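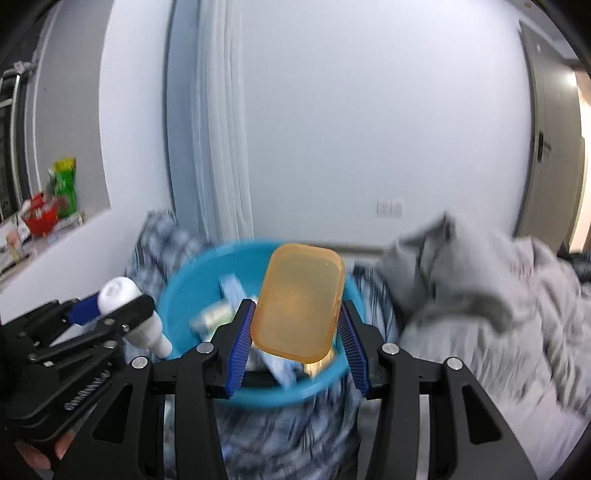

Thu 21 April

Second day on the Clerkuden casino job, and a long one, though a happy one too. Lena Zawadzka had the old roulette wheel up on the bench before I got my coat off (she loves this one, it's a 1956 Walczak and still has its first bearing!). We gave it 100 spins by hand and wrote down every number. Pocket 18 came up more than I'd like, so I leveled the bowl again and we'll do another run tomorrow before anybody starts blaming the frets.

The card shuffler from table six is a different story – it jams on the last few cards and throws error 805, which the Altanora manual lists without a word on what it means. Damian Cieślak thinks it's the exit roller. I'm leaning toward the sensor, but he's been right before, so I've ordered both from Wasico.

Damian, the spare belts are in the bottom drawer now, under the felt. Please don't move the wheel.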